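Tretik gripper project: what went wrong in run 346

Group report, section 4 (faults) 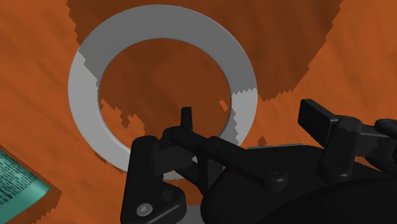
The fault first showed up in simulation. Task was simple, pick up the ring and move it to the drop point. Fingers closed, the force reading stayed at zero, arm lifted anyway. No ring. Log said "grasp OK".

We blamed the ring model first and lost most of September on that. Wrong. The grasp check only looked at finger position, never at force, so a nearly closed gripper counted as a succesful grasp. Line 1042 in the control script.

Safety point: on the real arm the same bug would mean moving off with a part badly held. Stopped all hardware runs untill fixed.

Fix: force has to stay above the threshold for 3 readings, otherwise open and retry. After 9 failed tries it stops and waits for a person.

Still to do: slipping halfway through a lift. Not tested yet, ran out of time. Shadows also upset the vision part, see section 5.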